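Door opening policy scores well in sim, but how do I report occluded views?
Posted by Kerstin Meinecke, 15 March 2018

I'm training a door opening policy in simulation and comparing two inputs: joint angles only, and joint angles plus one fixed camera. The camera version does worse. Over 134 test episodes it fails mostly when the arm is on the far side of the post. Should I drop those episodes from the results table or keep them?

One view from the fixed camera, with the door partly open and much of the arm hidden by the post:
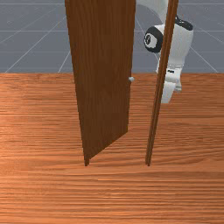

Henrike Petersen

Keep them. If you remove the hard views after seeing the scores, the comparison doesn't mean much. Report the full set first, then add a second table split by how much of the arm is hidden. You can get that from the segmentation mask, so you don't have to sort episodes by eye. Also run at least 3 training seeds per input. With a single seed the gap could be noise.

Mirjam Verbeke

Move the camera. I had the same trouble with a cabinet task and it went away.

Dörte Seidel

Moving it is fine, but then it's a new condition and you need to rerun both versions. I would keep the old camera as a baseline and add the new position as its own row. Check too whether the joint angle version gets the door hinge angle in its state vector. Mine did, left over from the reward code, and it took me until May to find it.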